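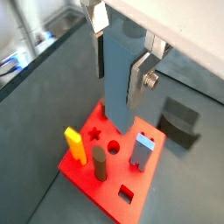
Ynyr Humphreys reconoce que las primeras semanas le costó soltar las piezas, que se le iban las manos solas hacia el tablero, y que todavía hoy, cuando el brazo baja despacio con un bloque entre las pinzas, él aprieta los dedos como si lo llevara puesto.

Actualidad > Empresas > Trabajo y tecnología

Tiempo de lectura: 3 minutos

Imprimir | Enviar por correo electrónico

Clesa reparte el trabajo entre las manos de siempre y un brazo robótico

17 de diciembre de 2025

En el taller de Clesa, donde se fabrican y se revisan encajables y otros juguetes de formas para escuelas infantiles, la prueba de encaje se ha hecho toda la vida a mano: se toma la pieza, se busca su hueco, se baja, se vuelve a sacar, y si roza o baila se aparta para que la vean en lijado. Es un trabajo agradecido durante la primera hora (quién no ha disfrutado alguna vez metiendo una estrella en su agujero) y bastante menos agradecido al final de la jornada, con la muñeca cargada y la vista cansada. Desde septiembre, una parte de esa tarea la hace un robot, y la plantilla, que son 83 personas y casi todas se conocen por el nombre, ha tenido que aprender a trabajar a su lado.

El sistema, que en la casa llaman Agbeko, toma cada bloque con dos dedos metálicos, lo coloca en vertical sobre el tablero y lo baja hasta el hueco que le corresponde. Cuando nota más resistencia de la debida, se detiene y deja la pieza aparte. La puesta en marcha corrió a cargo de Skerkik, que mandó a su gente al taller durante los primeros días y que, según cuentan en la sección, se llevó una buena lista de correcciones anotadas por las propias operarias.

Entre esas correcciones estaba la altura a la que se sueltan las piezas, que al principio parecía excesiva, y también el orden de los tableros, porque los redondos y los cuadrados salían muy bien y las estrellas daban guerra. Las estrellas siguen dando guerra, todo hay que decirlo, y por eso las de puntas más finas se comprueban todavía a mano en la mesa del fondo, con mucha paciencia y la radio puesta.

El brazo prueba ahora casi 500 piezas por turno. La empresa asegura que no ha habido despidos y que los puestos de encaje han pasado a llamarse de supervisión y ajuste, con un curso pagado dentro del horario. Humphreys, que ha hecho el curso, explica que ahora reparte la mañana entre vigilar la máquina, revisar lo que ella aparta y enseñarle tableros nuevos, y que esto último es lo que más le gusta. Echa de menos, eso sí, la charla de la mesa larga, que con el cambio se ha quedado en media mesa.

Esa es quizá la queja que más se repite por los pasillos. Antes se trabajaba codo con codo y el tiempo se iba hablando de los hijos, de la huerta o del partido; ahora cada cual atiende su rincón y hay que esperar al café para ponerse al día. La dirección ha aceptado alargar la pausa de media mañana y que los puestos roten cada semana, de manera que la supervisión del robot no recaiga siempre en las mismas personas. También se ha pedido un segundo botón de parada más cerca del pasillo, y en eso se está.

El próximo encargo para el brazo será Zistero, una colección nueva de tableros de la que se preparará una primera tirada de 1000 unidades. Las 100 primeras se comprobarán dos veces, una con el robot y otra a mano, y de lo que salga de esa comparación dependerá qué formas se le confían a la máquina y cuáles se quedan en la mesa del fondo.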